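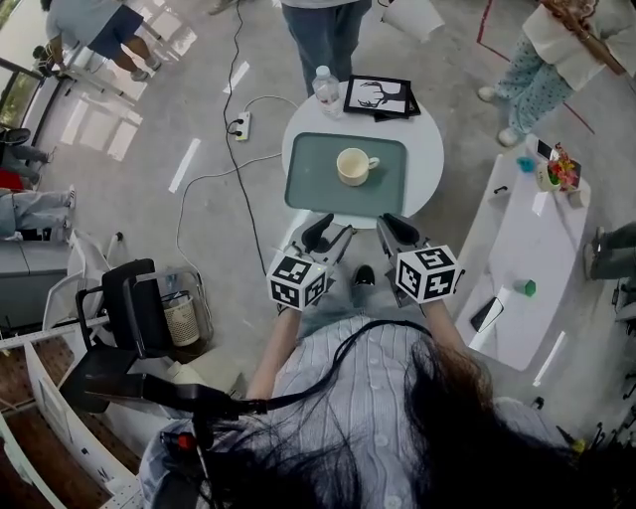

One grower told us on the phone last month that the pigs had been through her sweet corn twice in a week, and that she'd filled out the same damage claim three times without hearing a word back. We get a lot of calls like that, and they're pretty much why Podard exists!

I started Podard after losing most of a pumpkin field to deer and then losing a whole winter to the paperwork (the paperwork was worse). We help small farms with wildlife damage claims, depredation permits and the appeals that come after a "no." These days we look after 400 farms, most of them under 50 acres, from the Salon bottomlands up to the Benedetti ridge.

We're not a law firm. If your case needs to go before a judge we'll hand you over to an attorney, and we'll send your file along in decent order so you're not paying somebody to sort receipts.

Members also get Clisa, our online crop loss diary. You put in the date, the field and what got eaten, and it prints out the way the county likes it. I still keep mine in a notebook too, old habits.

Call before noon if you can. In December we're slower to answer, permit renewals all land at once.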